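Endard open day, my report (and some questions)

Forum index > Events and visits > Demonstrations

kourosh_b
Posted 25 February 2020

Hello all. As I promised, I write about my visit to the open day at Endard. I am not an engineer, I repair sewing machines, so please correct me if I use a wrong word.

We were 30 visitors, divided in two groups. First there was a talk of 57 minutes, which I think was too long for the children. After that we went to the table where the arms work with toy food. The host was Ilham Bensaid and she answered every question with much patience.

The part I liked most was the red cup with a stick handle standing up in it. I have put my picture of the gripper over the cup under point 1.

1. The cup and the handle

The handle has a loop near its top, and the two black fingers come to it from straight above. For a person it is nothing. Ms. Bensaid said that a thin upright thing is harder to pick than a fat one, and I believe her.

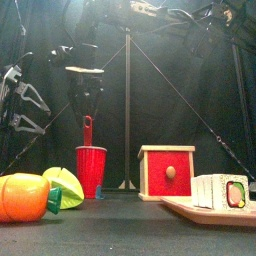

2. The small box with the knob

I asked if the arm can open it by the round knob. She said this is the task for the next open day. I was a little disappointed.

3. The play food

My daughter wanted to know why there is sushi and a carrot together. The answer was that the shapes are different and the shop had them. They will add more toys later.

hamish_s
Thanks for writing this up, Kourosh. I was in the other group and we got the short talk, lucky us. I have to disagree about the cup, though. I've seen plenty of grippers pick up a stick. Put the stick at a slant and have a visitor move the cup between tries, then I'm impressed.

zaid.saab
Hamish, you could have asked to move it. Our group did ask and they let one boy do it. Two tries, the second one was good.

hamish_s
Fair enough. I was at the coffee.

kourosh_b
I agree partly with Hamish. But it was an open day for families, and I think a simple task which you can follow with your eyes is the correct choice. In January I visited Nustov and everything was behind a screen with numbers. My daughter slept.

Marwan M.
What about the part above the table? Everybody photographs the toys and I am interested in cables and pulleys.

kourosh_b
Marwan, I have one other picture where more of this can be seen. There is a large wheel with spokes at the upper right, and the thin cables cross each other. I did not ask what each cable does, I am sorry. Maybe Zaid knows. 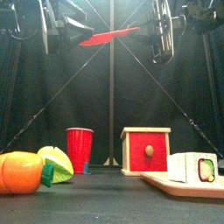

The table at Endard with the cables and the big pulley above it.

Marwan M.
Very good, thank you. This is what I wanted to see. Do you know what the flat red piece near the top is?

zaid.saab
To me it looks like a flat paddle for the gripper. I would not swear on it. Write to Ms. Bensaid, she gave her address to everyone who asked.

hamish_s
Is the next one free as well? Gazi wanted money at the door last time.

kourosh_b
Free, but you must register before. I will post the link when they send it to me.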